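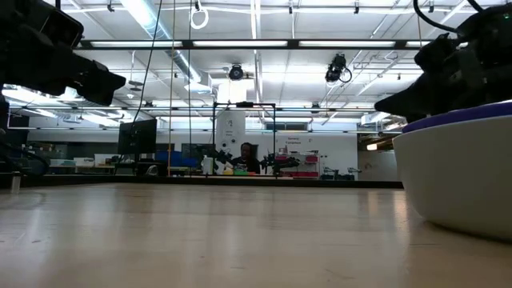
Wood worktops: changes to the oiling schedule

Divach Buildings Newsletter, 9 Jun 2021

The schedule for finishing solid wood worktops at Divach has been revised. The old schedule called for one full coat of oil a year on every top, applied in August when most rooms are quiet. The new one goes by surface condition and moisture content. It covers 200 tops in the main building and the Fondus annex. Laminate, steel and stone surfaces are outside its scope, as are painted shelves.

Reason for the change

Annual oiling treated all tops the same. Tops near sinks were dry and rough by spring, while tops in meeting rooms had so much oil on them that it stayed tacky and picked up dust. Total spending on oil, cloths and abrasives last year came to $3,090, and a large share of that went to surfaces that did not need it.

Moisture readings were taken at the end of winter with the Starix pin meter. Most tops read between 7 and 9 percent. Anything above 12 percent is now held back from oiling until it has dried, as oil applied over damp wood cures slowly and can leave a cloudy film. Take readings at both ends and in the middle, with the pins parallel to the grain, and write down the highest of the three. The meter has a species correction table inside the lid. Use the maple column unless the top is marked otherwise.

The water test

The water test replaces the calendar. Put a teaspoon of clean water on the area that gets the most use and leave it for 20 minutes. If it still stands in a bead when you come back, the finish is sound and the top is left alone until the next check. If it has spread flat but the wood has not darkened, one thin coat is enough. If the wood has darkened, the top goes on the list for sanding and two coats.

Tops within arm's reach of a sink are checked every three months. All others are checked twice a year. Enter results on the yellow card inside the nearest cabinet door.
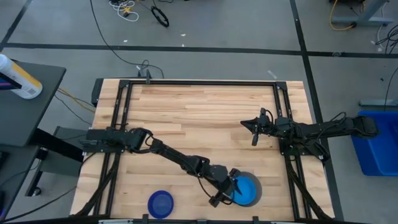 Butcher-block top with darker streaks in the grain.

Grain and color

Several people have asked whether dark streaks in a top are a fault. In most cases they are heartwood or mineral streaks and have no effect on strength. A streak that follows the grain and feels level with the wood around it can be ignored. A mark that crosses glue lines without changing shape is more likely a stain, and a black mark beside a screw or a steel fitting usually comes from iron reacting with tannin in the wood. Report the last kind, as it means water is getting in around the fastener.

Color also shifts with light. Pale maple and birch turn more yellow over the first few years. Objects left in one place for a long time will leave a lighter patch, which evens out after they are moved.

Sanding and oiling

Start at 120 grit and finish at 180. Going finer closes the surface and reduces how much oil it takes up. Sand with the grain, vacuum, then wipe with a damp cloth and let the top dry overnight.

The Urrutia hardwax oil remains the standard product. Stir the can; do not shake it. Apply a thin coat with a lint-free cloth, wait for it to soak in, and wipe off everything that stays on the surface. A second coat can go on the next day. Keep heavy objects off the top for three days and standing water off it for a week. The underside gets a coat every time the upper side is sanded. Skipping it was the main cause of cupping in the Fondus annex, where four tops had to be taken off and planed.

Lay used cloths out flat outdoors until they are stiff, or put them in the lidded metal can under water. They can heat up and catch fire if left in a pile.

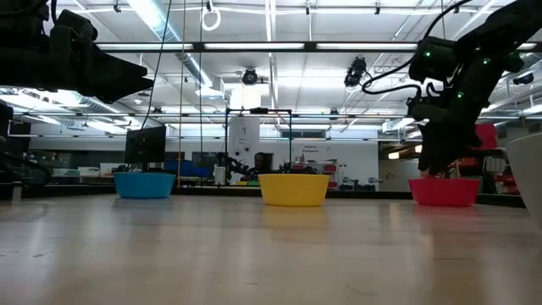 Colin Threlkeld
Materials and Finishes Editor

Day-to-day cleaning

Wipe with a well-wrung cloth and a drop of mild dish soap, then dry. Do not use ammonia, bleach or the orange degreaser from the supply closet. All three strip oil, and the degreaser leaves a residue that keeps the next coat from bonding. Dried spills come off with a plastic scraper.

Rings from wet glassware or bowls will often fade without treatment. If one is still there after a week, rub it lightly with a gray nonwoven pad and a little oil — along the grain only — and buff dry.

Changes to the cards

Old yellow cards have a single column for the year of the last coat. New cards have columns for the water test, the highest meter reading and the number of coats. Until the new ones are printed, write the extra figures on the back. Cards from the annex should be kept separate, as its tops are older and have their own sheet in the log.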